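Stuck jar lids: which tricks are worth your time

I have read a great many pages of advice on opening jars and I believe perhaps a quarter of it. Most of it is copied from one page to the next by people who can't have tried it.

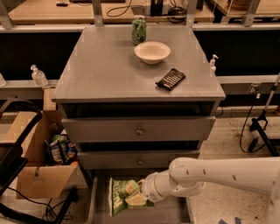
Take the hot water method. Everyone swears by it, and it does help, but hardly ever in the way it's written up. Ten seconds under the tap does nothing. You want the lid, and only the lid, under properly hot water for 2 minutes, then dried well. Half the failures I hear about are wet hands on a wet lid. Don't do it with a jar straight from the fridge, as cold glass and hot water are a bad match.

Tapping the lid with a spoon handle. I have my doubts. Habibur Debnath wrote in to say it works every time if you tap right round the rim. I tried it his way on some beetroot and got a dented rim.

Rubber gloves. Yes. Dull, cheap, and better than the Vunano opener I was given, which slips on anything wider than a jam jar. A thick rubber band round the lid does nearly as well.

Breaking the seal with a teaspoon. Also yes, on a new jar. Slide the tip under the edge of the lid and lever gently until it pops — gently, or you'll bend the lid and it won't close properly again.

Oil round the thread, supposedly so it never sticks. No. It makes a mess and you can't grip the thing next time. Wipe the thread with a damp cloth before you put the lid back. Dried syrup or brine is usually what glued it down.

As for storing jars upside down, I tried that in January with 4 jars of chutney. One leaked over the shelf paper and the other three were just as hard to open as before.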